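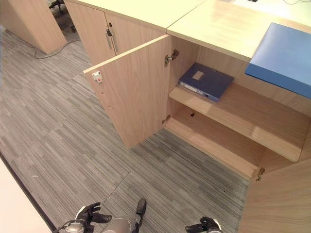
The left-hand cabinet, with the binder on the shelf.

Tolerances

The cabinet door had to open to more than 90 degrees or the binder would not clear. Aisyah Sinaga had written this on the second page of the build log in February and underlined it. It was now the reason she was sitting on the carpet at ten at night with a hex key in her teeth.

The build was called Wuko. It had a torso, two arms, two black hands with jointed fingers, and a task list of one item: open the cabinet, take the binder off the shelf, put the binder on the desk. The shared workshop at Horkcombe had been an insurance office before the members took the lease, and the furniture had come with it. Everyone else kept solder and clamps in the cabinets. Aisyah had asked for one to be left alone, and had put a single navy binder in it.

She ran the sequence again.

The left hand went out, stopped short of the door edge, and waited for the wrist to report. The wrist reported. The fingers closed on the edge of the door at the height she had specified, below the lock, and the arm drew back along its arc. The hinges were the concealed kind, with a spring that held the door shut for the first few degrees and then gave up all at once. This was the difficult part. A person compensates for it without noticing. Wuko had to be told, and she had told it in a table of 548 rows, each row a door angle and a force.

The door opened. The hand released. The arm withdrew to its rest position and the log wrote one line: DOOR LEFT, OPEN, OK.

"Right door," she said. The build had no microphone. She pressed the key.

The right door opened as well. It had always been the easier of the two. Its spring was worn, and she had a separate table for it that was much shorter.

Then came the shelf, and the run stopped there. The camera found the binder, drew its outline, and gave it a confidence she would have been pleased with in any other month. The planner calculated a path for the right hand. It calculated it again. It wrote: NO GRASP.

She took the hex key out of her mouth.

There were two ways to pick up a binder lying on its side. The first was to slide it forward until it overhung the shelf, then pinch it top and bottom. The second was to put a finger in the hole in the spine and pull. Her father had used the second. He had kept the accounts of a boat repair yard called Kusuma for most of his working life, in binders like this one, and he took them down by the hole with one finger, while talking on the phone. She had built the index finger of the right hand to the diameter of that hole, less two millimeters. It had taken her three prints and a good deal of filing.

The planner did not know about the hole. She had entered it as a feature, with coordinates, but the coordinates were in the frame of the binder, and the binder's position on the shelf came from the camera, and the camera was off. She measured the difference with a steel rule. Eleven millimeters to the left, four low. A finger sent to that position would strike the spine label and push the binder toward the back panel.

She checked the camera mount. Tight. She checked the calibration file. It was dated Tuesday and it was the correct file. She checked the lens, the neck joint, and the height of the base above the carpet, and wrote down each value beside the one it should have been. They agreed to within a millimeter.

At a quarter past eleven she measured the cabinet.

The shelf was not where the model said it was. It sat one row of pin holes lower than it had in February. The cabinet itself had moved a short distance along the wall. She had not moved either one. She looked in the workshop message thread and found it after some scrolling, from a member on the bench side whom she knew only as P. Cabling going in behind the desks, cabinets will be shifted and put back, shout if a problem. There was a second message under it. Shelf fell out of the end one, have refitted, binder back where it was.

Binder back where it was. She read that line twice. It had been put back by hand, by somebody who had noticed how it lay and which way the spine faced, and had been right about both.

She could move the cabinet and raise the shelf. It would take five minutes, and the run would probably pass. The funding form from Zommont asked for a repeatable demonstration and said nothing about how the furniture was to be located. The grant was 600 dollars. She had already spent it on wrist motors.

She left the cabinet alone. She opened the planner file, which stood at 1,667 lines, and deleted the block in which the position of the shelf was given as a constant. In its place she wrote a routine that looked for the front edge of the shelf, a long pale strip with a dark space under it, and took its height from that. It was slower. It added nine seconds to each run. She wrote a second routine to look for the hole.

At ten to one she pressed the key.

The right hand entered the cabinet above the shelf and stopped. The camera looked for the edge and found it. It looked for the hole, and this took long enough that she began to read back through the code in her head. Then the wrist turned a few degrees, the index finger extended, and went in to the second joint.

The arm drew back. The binder came forward along the shelf with a dry sound she had not heard in years.

It tipped at the edge, as she had expected, and the left hand was late getting under it, as she had also expected. The binder landed on the carpet, open, at a page of diesel prices in her father's writing. The log wrote: GRASP OK. TRANSFER FAIL.

She picked it up, closed it, and laid it back on the shelf toward the left end, spine outward. She did not measure where. Then she opened the table for the left arm and started on the timing.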